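3.2 Station Rules for Food Handling Demonstrations

The rules in this section apply to every station where an operator records cooking tasks. They were drafted by Sobia Jafri in January, after the first tasks with food were added to the Fuentealba task list, and revised once before the recording period covered in this paper. The general station rules (Section 3.1) remain in force. Where the two conflict, the food rules win.

Rule F1. Lay out before gloving. All cookware, tools and ingredients for an episode are placed on the table before the operator puts on gloves. Operators who had to fetch something in the middle of a session tended to skip the glove change on the way back. Under F1 a missing item ends the setup, and the setup begins again from the start.

Rule F2. Gloves belong to one task. A pair used with raw meat is not carried over to another task, even on the same station. Fabric gloves are washed between sessions. They are not wiped and reused.

Rule F3. Tracking hardware is treated as a food-contact risk. Controllers, straps and cables are cleaned on the same schedule as the table. Cables must leave the hand on the side away from the food and must not cross an open bowl.

Rule F4. One container, one content. The container that holds the raw ingredient is not used for the cooked one. When an operator lifts or tilts a container, the hand holds it at the edge and the fingers stay out of the inside.

Rule F5. The skillet handle faces the operator. This goes against common kitchen advice, which turns handles inward so that nobody bumps them. At our stations the operator is the only person within reach of the table, and a handle pointing away from the body led to long reaches over the pan. We kept the exception but limited it to pans that are not on a heat source.

Rule F6. Each episode can be traced to a station. Stations carry number signs, and the station number is entered in the log before recording starts. The sign must not be moved or covered.

Figure 4 shows the work to which these rules apply.
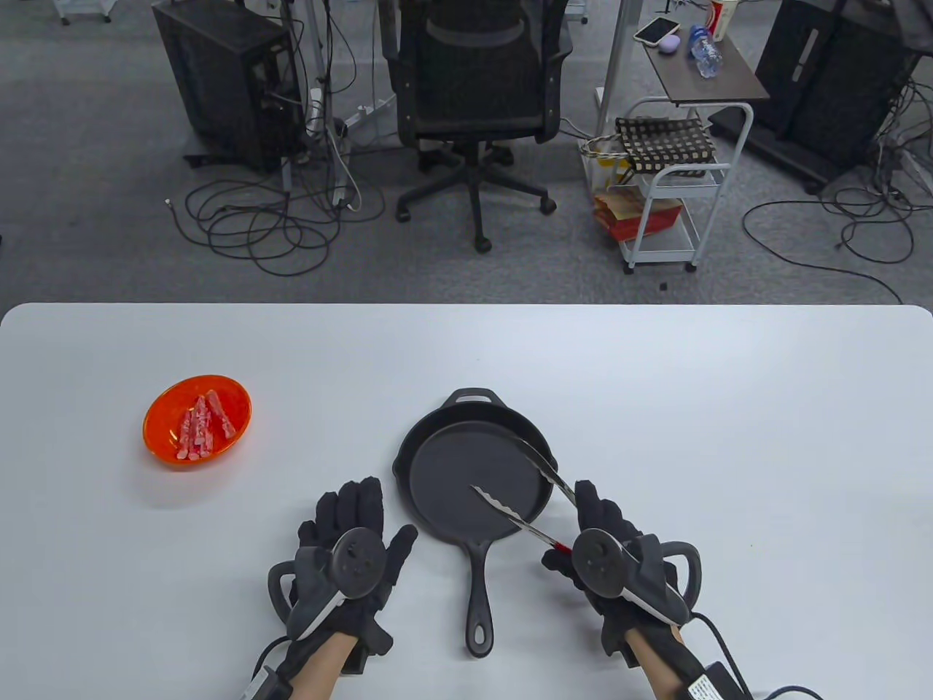
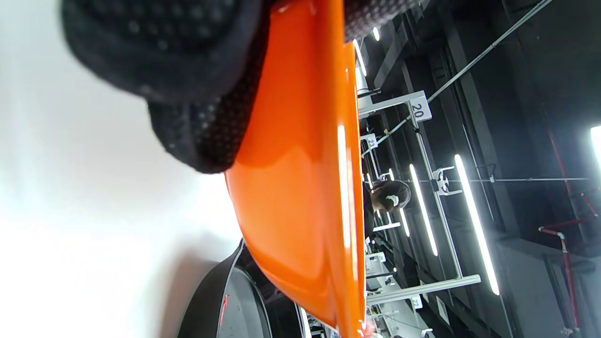
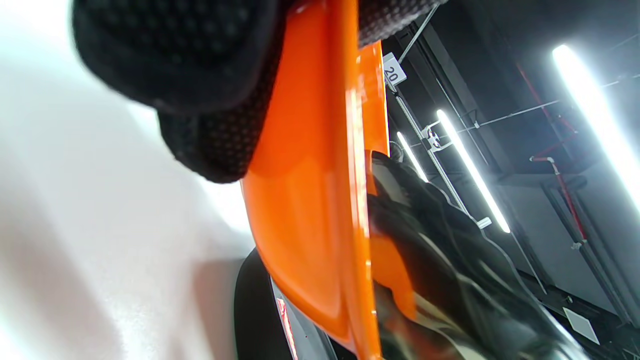 Figure 4. Recording of the food handling task. Gloves are worn on the hands in view, and the orange plastic item appears in all three views.

3.3 Checking Compliance

Written rules were not enough to keep practice the same from one shift to the next. We therefore added a review step. Atieno Magesa reviewed 600 episodes drawn at random from the 2000 recorded under the food rules. Each was marked as compliant, noncompliant or unclear for every rule that could be judged from the recordings. F2 could not be judged this way, and we relied on the glove log instead.

Most of the unclear marks came from F3. The cable often leaves the view close to the wrist, and a reviewer cannot tell where it goes after that. We considered asking operators to tape the cable to the sleeve. Two operators tried it and found that it pulled on the controller when they turned the hand over, so the rule was left as it was and the check moved to the start of the session, when the shift lead looks at the cable path in person.

F4 gave the reviewers the most to discuss. The first version of the rule said only that containers should be "handled cleanly," and reviewers read that in different ways. Some accepted a thumb over the rim. Others did not. The present wording was adopted after that disagreement, and earlier marks for F4 were redone.

Noncompliant episodes are not deleted. They are kept with a flag so that users of the data can decide whether a given breach matters for them. A station layout error may be harmless for training a grasping policy and still make an episode unsuitable as a model of kitchen practice. The flag names the rule and leaves the judgment to the user.

3.4 Changes to the Rules

Any operator can propose a change by writing it on the shift sheet. Proposals are read at the start of the next week, and an accepted change takes effect on all stations at once. The version used for the results in Section 4 is dated August 2, 2021. Episodes recorded under an older version keep that version number in their log entry and are not pooled with newer ones when compliance is reported.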